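Pushing things, week whatever

May 19, 2022

Quick one, bus in 18 minutes. The language-conditioned pushing policy is finally training on the full set and I have numbers, sort of.

Setup as before. Blocks on the board, one rod, somebody types an instruction ("move the red star away from the green cylinder") and the policy gets the camera view plus the text and puts out small 2D moves. No grasping. Old version from December had the text stuck on at the very end and mostly ignored it. Would just go shove whatever was closest.

New one: text goes in early, and we relabel. Meaning Halldóra Damgaard and I sat and watched old runs and wrote down what the arm had done in each bit, then trained on that as if it had been the instruction all along. Boring. Teh best thing we did all spring though.

Out of 200 test instructions, Nalton (yes the names are getting worse) fails mostly on the ones where the block has to come out of a bunch. Single block in open space, fine. Block with neighbors touching it, it drags half the family along. Then it spends ages seperating them again, or times out.
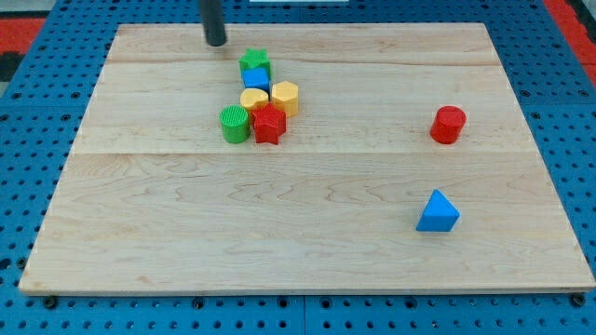 Dagný Fogh thinks the clumps are a data problem and that the model is fine, we only have 9 demos that start packed like that and she'd want a lot more before touching the architecture. I was going to try a longer history, 8 frames instead of one. Might do hers first, it's cheaper. Also need to redo the eval split, found a few near duplicate instructions in there

ok bus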